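The Blocks of Skarkbridge

1

When my aunt went into the hospital in March, she gave me the key to her house in Skarkbridge. "Only water the plants," she said. The journey from Lodby takes 90 minutes by bus, and I had ten plants to think about, so I did not think about her at all. I am not proud of this.

The house was cold and it smelled of soap. I watered the plants in the kitchen and then the big one upstairs. The door of the small room was open. I had not been in there for many years. As a child I slept in that room every summer, and I built a city on the floor. It had a name, Tireck, and it had a king who was always tired.

I sat down by the wall, still in my coat. The plaster had the same thin scratches I used to follow with my finger before sleep. I called them rivers. One went all the way to the sea – the sea was a bluish spot.
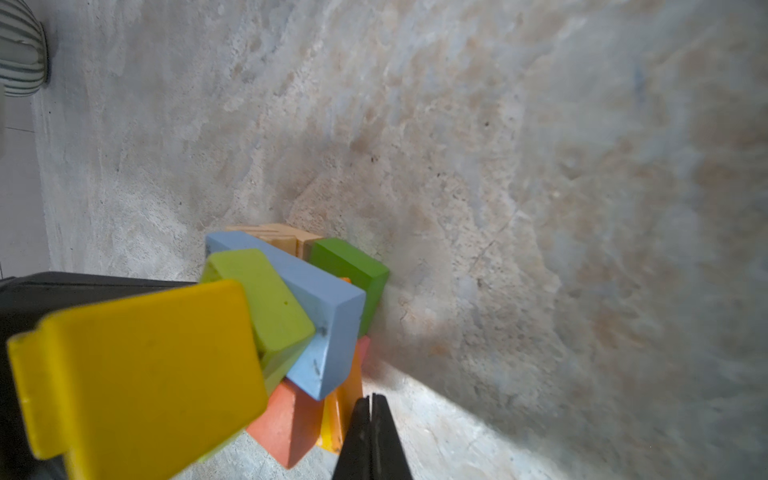

2

I took the long light blue block first, because it was always the bridge. The green one was the bank. The plain one, with no paint, was the house of the king, and I remember I was sorry for him that his house had no color.

I built until I could not see well. The tower fell two times. The yellow block was too heavy for the top, so I made it the gate.

At six o'clock the telephone rang downstairs. It was my aunt.

"Did you water them?" she asked.

"Yes."

"All ten?"

"Yes, all."

She was quiet for a moment. I could hear a cart with plates going by in the corridor behind her.

"And the king?" she said. "Did he get up today?"

I looked up the stairs, where I had left the light on.

"Not yet," I said. "He is waiting for you to come home."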